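Search this site... Search

Grollemley Allotment and Garden Association

Minutes of the general meeting held Wednesday, January 9, 2019, in the small hall, Warnau Road

Present: Benedicta Baidoo (chair) and 29 plot holders. Apologies were received from 5 members.

1. Minutes of the last meeting

The minutes of the September meeting were read. One correction was made: the broken tap is the one by the lower gate, and the tap by the compost bays works. With that change they were agreed and signed.

2. Matters arising

The lower gate tap has still not been mended. The plumber came before Christmas but did not have the right fitting. The water is off for the winter in any case, so the chair will ask him to come back before it is turned on again.

The hedge on the Warnau Road side has been cut. Members thought it had been done well, although the cuttings were left on the path for longer than agreed. Plot 38 asked who had paid for the second visit. The chair said it was part of the first price and nothing extra had been charged.

3. Rents

Rents stay the same for the coming year. A member proposed a lower rent for half plots on the wet side. There was a long discussion. Several people said the wet side is a good place for celery and leeks and that those who took plots there knew what they were getting. Others said the flooding has become worse and the bottom rows could not be dug at all in the autumn. It was put to a vote and not carried. The drain will be looked at instead -- see item 5.

4. Seed potato order

The order goes in at the end of the month. Lepik and Flimska will both be offered again. Lepik did well last year on most plots. Flimska had some scab on the dry side, but members who grew it near the stream were pleased and want it kept on the list. Orders are to be written on the sheet in the hut, with plot number and the weight wanted. Money should be handed over with the order, in an envelope with a name on it. Last year 2 envelopes had no name and it took a good while to sort out whose they were.

The potatoes will be given out from the hut on a Saturday morning. The chair will put up a notice with the date. Anyone who cannot come should ask a neighbour to collect for them. 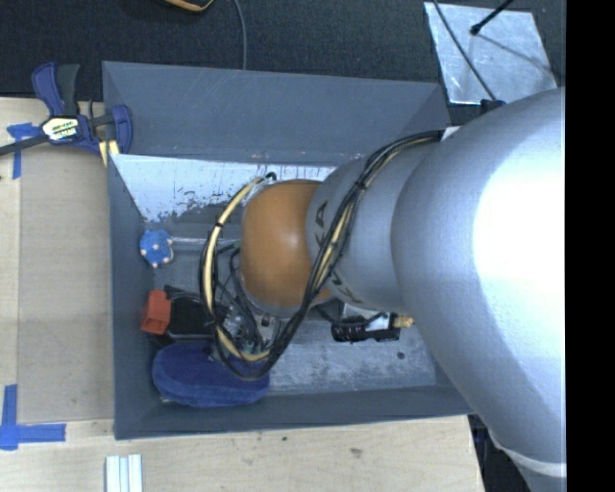 A member asked if onion sets could be bought in the same way. The chair said the supplier sells them only by the large sack and we would need enough people to share one. A second sheet will go up in the hut. If it is not filled by the time the potato order goes in, members will have to buy their own.

5. Drain on the wet side

The ditch behind the bottom plots is full of leaves and the pipe under the track is thought to be blocked. It was agreed to clear the ditch by hand first and see if the water goes down. Members with plots along the ditch were asked to move any pallets, netting or water butts standing on the bank. If the pipe still does not run, the chair will write to the council, who own the track.

6. Bonfires

There were two complaints from houses on Warnau Road about smoke in the afternoon. Members were reminded that fires are allowed after dusk only, and that carpet, plastic and painted wood must not be burned. One member said the smoke in November came from a garden outside the site. This was noted.

7. Waiting list

Two plots have been given up and will be offered to the next people on the list. The shed on one of them is in poor condition. The new tenant may keep it or have it taken down -- the association will not charge for this.

8. Any other business

The hut padlock is stiff. A member offered to bring oil.

It was asked whether hens could be kept. The chair will look at the lease and report back.

The meeting closed at twenty to nine. The next meeting will be held in the same hall, date to be put up in the hut.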